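Workshop notebook, Wukidcombe bench – April, mid-morning
Egg steamer, Gridari 2-tier: heating plate and the dry-boil cut-out 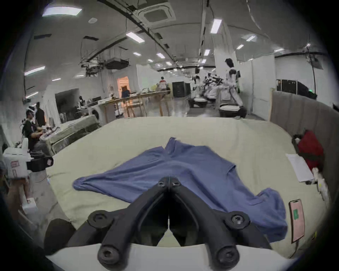

Why does the indicator light go off before the eggs are done when we fill to the "soft" line?

Because the measuring cup lines were drawn for the old plate, and the new one boils the water off quite a bit faster. The thermostat sees a dry plate, does exactly what it should, and the light goes out with the whites still wobbly. In-ho had suspected the thermostat itself, and I must say I was half with him until we swapped in a fresh one and got the very same thing!

So this morning was all cups. Müzeyyen brought in the Barnedar cup from the 2024 batch, which is a slightly different shape (narrower at the foot, lovely to hold), and we ran both side by side with eggs from the same carton. At 100 mL both units behaved beautifully and we had firm yolks all round, which also took care of morning tea. The trouble is only down at the soft end, where a few millilitres either way makes all the difference.

Orhun asked whether the lid vent could be letting too much steam away. Fair question, and I don't want to lose it. I taped over half the vent for one run and the lid started to chatter, so I took the tape straight off again. He'd like to try a smaller hole properly drilled in a spare lid – Necati has two spare lids in the Karaca box under the window, if they haven't been pinched for something else.

Descaled the plate afterwards with white vinegar, left it to sit while I wrote this up, then wiped it out. There's a faint brown ring near the centre that won't budge. It's only a change in colour, I think, and I can't feel an edge with my fingernail, but please don't go at it with the scourer, whoever is on next.

Unit 262 still has the loose foot. Barış has the right screws.

Still to do: redraw the soft line a touch higher, try it with fridge-cold eggs as well as ones off the bench, and ask Müzeyyen if we can hang on to her cup for another week.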